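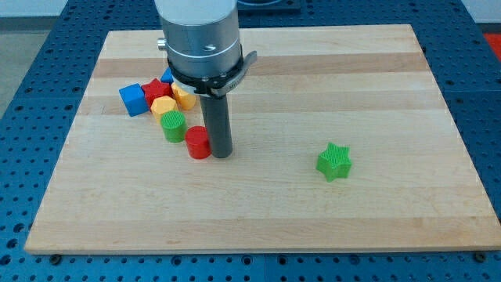

Projects > Manipulation Software > Nivetti > Progress reports

Progress report to Brarkwood, second period
April 24, 2025
Prepared by Shireen Buthelezi, Plison

Summary

The grant pays for a planner that takes a plain instruction ("push the green star toward the red cylinder") and turns it into short pushes on a tabletop. The planner runs. I am less sure than I was in the last report that it understands much of what it is told, and the rest of this report is mostly about why.

Pushing results

We logged 208 instructions on the arm this period. The success rate our dashboard gives for them looks good, and I would ask you not to quote it yet. The success check was written by the same people who wrote the planner, and it passes any run in which the named block ends up closer to the target than it began. A nudge of a finger's width counts. Xolani Mabaso is rewriting the check so that the block has to come to rest beside the target. I expect the number to drop.

Shape and color

Color words work. Shape words are doubtful. When a layout has one green star and one green cylinder, the planner should need the word "star" to choose between them. Thandeka Modise swapped the shape words in the logged instructions and replayed them offline, and in too many cases the plan stayed the same. My reading is that it picks the block of the right color that is easiest to reach. Xolani thinks the training phrases are to blame and that more of them will fix it. We have not settled this.

Crowded layouts

A block standing alone is easy. With several blocks touching or nearly so, the tool has to come in from a side that is often blocked, and the planner still proposes paths through a neighbor. Zuleica Falcão added a clearance test in the path code. It rejects the bad paths but adds 2 seconds to each plan, and sometimes it rejects everything and the arm just sits there over the board. We count that as a failure now. We didn't before.

Perception

The tracker loses blocks that are partly behind the tool. Trevor, our logging tool, fills the gap with the last known position and doesn't mark it as a guess, so some of our recorded positions are stale. Nobuhle Sithole has a patch that adds the flag. Older logs can't be repaired.

Next period

- New success check, applied again to all 208 runs
- 12 fixed layouts where only the shape word decides the answer
- Planning time back under 5 seconds with the clearance test on

The demo is still planned for July. I would prefer to show it with instructions your staff write on the day, even if it does worse that way. Spending is on plan.

Recent reports
Nivetti progress report, first period
Trevor log format: known problems
Notes on the pushing success check
Tabletop tracker: calibration steps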